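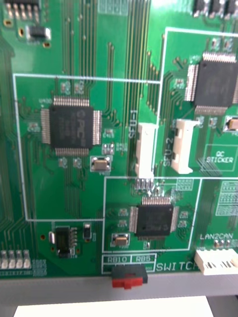

Da Trukilora perguntam se vale a pena manter os pontos de recolha nas freguesias pequenas, quando quase tudo chega pelos dois da cidade, e se não era melhor gastar esse dinheiro em transporte.

Resposta curta: vale. Resposta comprida mais abaixo, no ponto das freguesias.

4 de janeiro de 2018
Por equipa Rirkora
7 partilhas | 2 comentários

Relatório de progresso — recolha de pequenos eletrónicos, segundo semestre

Feito à pressa, os anexos seguem à parte. Faltam as folhas de dezembro de uma das juntas, mas os totais já as incluem (confirmados por telefone).

Recolha. 2.805 aparelhos entregues nos pontos, contra uma meta de 2.000. Muita coisa de cozinha, rádios, routers velhos, comandos. Telemóveis menos do que se esperava — as pessoas guardam-nos na gaveta por causa das fotografias. Estamos a pensar num folheto só sobre isto, como apagar os dados antes de entregar. Texto pronto, falta quem o pagine.

Reparação. 91 aparelhos voltaram a funcionar e foram entregues a famílias indicadas pelas escolas. Número baixo, sabemos. As peças demoram, e há modelos em que abrir a caixa já é meia tarde perdida. Os rádios correm bem. As torradeiras também. Impressoras deixámos de aceitar para reparação, vão directas para desmontagem.

Desmontagem e separação. Plásticos, cabos, metais, placas, pilhas, tudo em contentores próprios. As placas continuam a ser a fração que mais compensa, e a Brarkura levanta-as de seis em seis semanas. Houve um levantamento falhado em novembro, armazém cheio, já resolvido. Pilhas: comprámos bidões novos com tampa, a fatura está no anexo B. 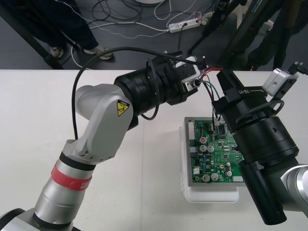 Placa de circuito sobre um recipiente de plástico branco.

Freguesias. Os pontos pequenos recebem pouco de cada vez mas recebem sempre, e boa parte vem de gente sem carro. Fechar agora era perder o trabalho de porta a porta do verão. Proposta nossa: manter todos, juntar as rotas duas a duas e passar a recolha para quinzenal. Poupa-se gasóleo, ninguém fica sem ponto.

Escolas. Sessões dadas em todas as que se inscreveram menos uma, que pediu para adiar. Fica para março. Os 1.000 cadernos impresos com o apoio da Pintér esgotaram e há pedidos por satisfazer.

Contas. Execução dentro do previsto, exceto transporte (acima) e formação (abaixo). Pedimos autorização para passar o saldo da formação para transporte, quadro no anexo C. Sem isto as rotas do norte ficam paradas ainda este trimestre.

A decidir convosco:
— rotas quinzenais, sim ou não
— reimpressão dos cadernos, e quantos
— transferência entre rúbricas

Agradecíamos resposta antes do próximo levantamento. O mapa das rotas segue amanhã, em separado.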